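Wed night, typing fast before the kids' bath. 21 Oct 2020.

So the county finally voted on the body camera policy. Went to the meeting (well, dialed in) and it ran 2 hours over. Five to two in favor. Footage has to be kept 60 days now, it was 40 before. Not enough imo but ok.
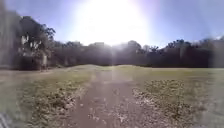

*Sun over the tree line.*

Fenna Prins spoke first and was good. Short. She asked who decides when a clip gets released and the deputy chief said "the department" and then kind of trailed off. Thats the whole problem right there. No outside person in the loop at all.

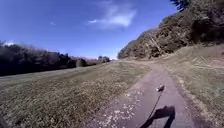 Hendrik Verschueren wanted an amendment — release within ten days if somebody gets hurt — and it died without a second. Really thought Ineke Van Leeuwen would back him. She didnt. Emailed her after, no answer yet.

Also the storage contract. Goes to Erkar, no other bids on the agenda that I could find. Item 2189 if you want to look it up, its way at the bottom of the packet.

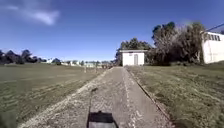 *The straight stretch, gravel and blue sky.*

Things I still dont get:

- can officers watch their own footage before writing the report?
- what happens when a camera is "off by mistake"
- who pays when the contract runs out

The sheriff's patrol on the trails isn't covered by any of it, as far as I can tell. 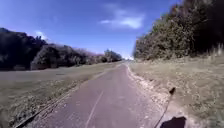
Trail patrol is a separate budget line, so seperate rules. Luuk Segers told me to ask the parks board. Fine, will do. But a paved path with a faded line down it and gravel along the side is still a public place, and a stop there should get recorded same as one on Main.

More when Ineke writes back.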